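Clellisen Tabletop Pushing Kit

Home / Research equipment / Manipulation / Tabletop Pushing Kit

Supplier: Munshi Research Supply, Nitville
Availability: Made to order
Price: On application

The Clellisen kit is a set of parts and software for labs that study planar pushing with a single arm. It grew out of the Tullodow study, in which a policy was trained to move coloured blocks around a board by following short typed instructions. The kit lets other groups run the same tests on their own arm and compare results on an equal footing.

Pushing looks simple next to grasping, but it is hard to model well. The friction under a block is never quite even, and a star turns in a different way from a cylinder when the tool meets it off centre. The Tullodow method doesn't try to model any of this. It learns from recorded runs in which a person steered the tool by hand controller, and each run was labelled afterwards with a plain sentence such as "move the green star to the red cylinder".

The tool is a plain upright rod held in a clamp ring at the wrist. There are no fingers and nothing to open or close. During a run the arm keeps the tip at a fixed height just above the board, so the policy only has to choose a direction and a distance at each step.
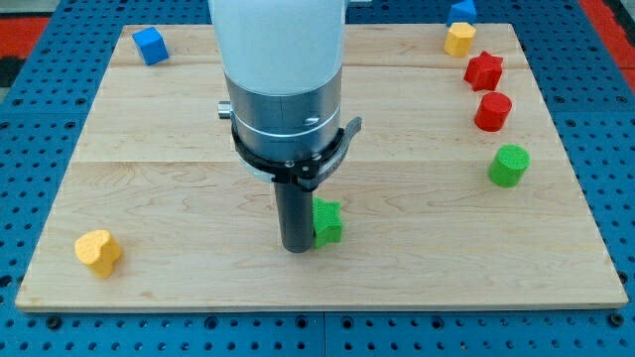 Method and results

The training set holds 1,623 labelled runs. Blocks were scattered by hand before each one, and the operator was given a goal but no set path. Runs where a block left the board were kept in the training set and marked as such. Leaving them out made the policy careless near the edges in early trials.

Testing used 37 instructions that did not appear in training, with the same start layouts for every method. A trial counted as a success if the named block came to rest within 18 mm of its target and stayed there when the tool backed away. The policy was allowed 2 attempts per instruction.

Colour and shape together gave the most reliable results. Instructions that named only a colour were weaker when two blocks shared it, and the policy tended to go for whichever was closer to the tool. Hearts were the hardest shape to place. They often swing around when pushed on one lobe, and the policy needed several small corrections to bring them back in line. Cylinders can roll off the side of the rod during a long push, so the best runs used short strokes with a pause between them.

We don't recommend comparing results across different board surfaces. A smoother board changes how far a block slides, and a policy trained on one surface will overshoot on another until it has been retrained.

What is supplied

Wooden board
Block set in mixed shapes and colours
Push rod and clamp ring
Run logger and labelling software
Start layouts and test instructions
Printed set-up guide

The arm, work table, camera and computer are not included. Tell us which arm you have when you ask for a quote, as the clamp ring is bored to suit the wrist.

Care

Wipe the blocks with a dry cloth. Solvents will change the surface and so the friction. Replace any block with a chipped point or corner before a new round of testing, and note the change in your log.

Enquiries

Questions about the method or the test layouts go to Kumudini Dewan at the Nitville office. Spare blocks can be ordered singly by shape and colour.

Page updated 23 Dec 2024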